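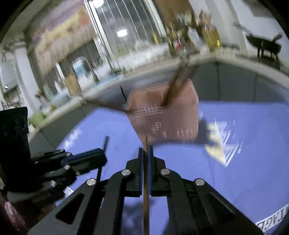 A thin wooden stick between the gripper's two jaws.

Wavora: a country lookup table, project report
Sânziana Radu, Intro to Geographic Data
Instructor: Waltraud Strebel

So my project was a lookup table of countries and territories. You type in a name and get back the two-letter code, the three-letter code, the capital, the calling code and the time zone. I called it Wavora because I needed a folder name and that one was free. I figured it would be the easy option on the list. It was not!

I started in October with one spreadsheet in long format, so every fact gets its own row (Qatar, calling code, 974 is one row, Qatar, capital, Doha is another). By the time I stopped adding things it had 3,347 rows, and I typed way more of them by hand than I should have.

The first thing that went wrong was Namibia. Its two-letter code is NA, and my import script read NA as "no answer" and threw it out. I spent a whole evening hunting for a typo in a row that was perfectly fine. The fix was one setting that tells the script to leave text alone. Numeric codes had a similar problem – Afghanistan is 004, and the spreadsheet kept turning that into a plain 4 until I set the column to text.

Then there were capitals. I had set up one capital per country, and that falls apart pretty fast. South Africa splits the job between Pretoria, Cape Town and Bloemfontein. Bolivia has Sucre in its constitution but the government sits in La Paz. Nauru has no official capital at all, though Yaren is usually given in lists. I ended up allowing several capital rows per country and adding a notes column, and I wish I'd had the notes column from day one.
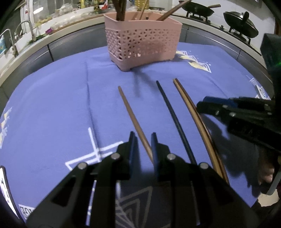 Time zones took me longest. I'd assumed whole hours, so Nepal at UTC +05:45 broke my sorting right away, and India at +05:30 would have too if I had gotten that far down the list. Kiribati covers three zones, from +12:00 to +14:00. I decided to leave daylight saving out of this version and just store standard time. Ms. Strebel thought that was okay as long as the page says so, and it does now, right under the search box.

Calling codes were mostly fine. The one I had to think about was +7, which Russia and Kazakhstan share, so searching by calling code has to be able to give back two answers. The +1 group is even bigger (the US, Canada and a bunch of Caribbean places), and there I store the area code as well. Jamaica has two of those, 876 and 658, and I only had the first one until a classmate caught it.

For names I kept the everyday English one plus a local one where I could check it. Switzerland has four national languages, so it gets four local names, and its code CH comes from the Latin one, Confoederatio Helvetica. I love that. Accents were a mess at first (my own first name came out as garbage on the title page, which is how I noticed), and saving everything as UTF-8 cleared it up.

Still on my list: dependencies need their own label so they don't get mixed in with independent countries, and the search is picky about spelling. If you type "Ivory Coast" you get nothing, because I only stored Côte d'Ivoire. I'm adding a table of alternate names next.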